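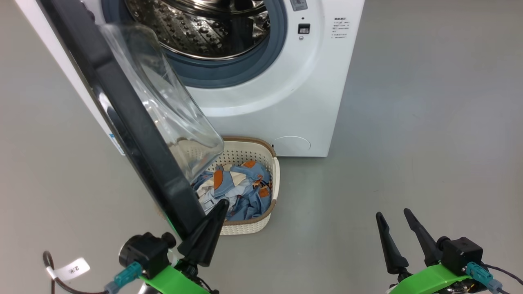

About Seten

We test chore machines. Laundry mostly, some kitchen, a bit of packing and shelf work for small shops. Started in a unit on the Drinora estate with one bench and a kettle. Still got the kettle.

The question people ring us with is always the same one. Can it do the washing yet? Short answer: parts of it. Long answer is the rest of this page, sorry.

What we do

Makers send us a machine, we give it jobs from an ordinary house or a shop floor, and we write down how it got on. No stage sets. Real washers, real baskets, crumpled clothes. Every job gets run 40 times before we put a number on it, same start, same load, nobody allowed to nudge. If a person has to step in, that run counts as a fail. Makers don't love this rule. It stays.

Our job list is called Clernen. 214 jobs on it at the moment, from "put the lid back on" up to "empty the drum, don't leave a sock behind". Anyone can ask for a copy.

Where things stand

Opening a washer door: good, on most models. Stiff catches still cause trouble.

Getting clothes from basket to drum: slow but it's coming. One big item is easier than a handful of small ones. Sleeves hang over the rubber seal and then the door won't shut.

Picking a programme: fine if somebody has set it up for that exact washer. Move house and you start again.

Folding: towels yes. Shirts, sort of. Fitted sheets no, and to be fair most of our staff can't either.

Shop floor: boxes of one size onto a shelf, yes. Mixed stock in soft bags, not reliably. We wouldn't leave one alone on a shift and we tell clients that.

So no, you can't buy one and forget about laundry. Anyone selling you that, ask how many runs and who was standing next to it.

Who we work with

Damgaard send us grippers and we send them back with notes, sometimes rude ones. Two housing groups use our results when they plan kitchens and utilty rooms. We take fees for testing, never a cut of sales, and a bad result gets published the same as a good one.

Visiting

2 open afternoons a year, the next in November. Bring a basket of your own washing if you like, odd items very welcome, nothing with a zip you're fond of. Parking is round the back. Write first becuase the front door is usually locked.

Page updated July 2026. Job list changes more often than this does, so ask.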